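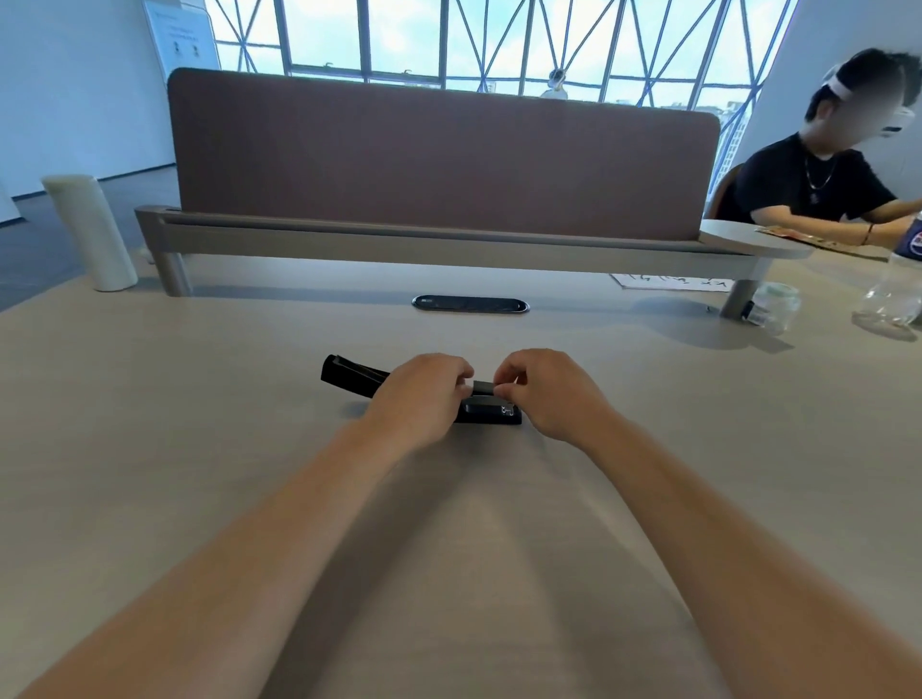 Call for participants: everyday hand tasks at Huvau

Can a robot refill a stapler yet? Ours can't, at least not twice in a row. It can wipe a counter and fold a towel if the towel is a friendly one, but small fiddly jobs with springs, lids and catches still beat it. We'd love your help with that – people are wonderful at this stuff!

The Peltum study is collecting more than 500 short recordings of ordinary chores, done by ordinary hands. You wear a headset, sit at a desk and work through a list of small jobs: opening and closing a stapler, unscrewing jars, sorting paper, packing a bag. Do them the way you would at home or at work. Clumsy is fine, and so is stopping to figure out how something opens (we learn a lot from those bits).

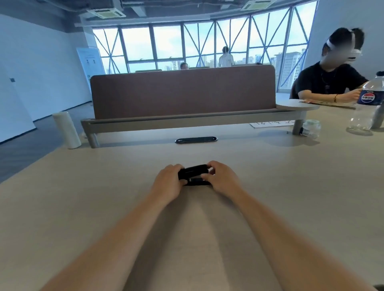

Hands at work on a small black object at one of our desks.

Who can join
Anyone 18 or older who can wear a headset comfortably for short stretches. Left-handers, please come! We have far too few of you. No technical background needed, and glasses are usually OK, but mention them when you write.

What to expect
One visit of 3 hours, with breaks whenever you want them. Short sleeves or sleeves that roll up, please, and leave big rings at home. Sessions run through March, mornings and afternoons. We blur faces before recordings go to the Skekico team, who train the arm and test it on the same chores. So far it manages six of the jobs on our list on a good day, and jar lids are next.

Where
Huvau, Room 518, Kushnir Building. Take the elevator and ring at the glass door.

How to sign up
Write to Pylyp Polishchuk at the Huvau front desk with your name, which hand you write with and whether mornings or afternoons suit you. He'll send the consent form and the open times. You're welcome to come with a friend – we can often seat two people at neighboring desks.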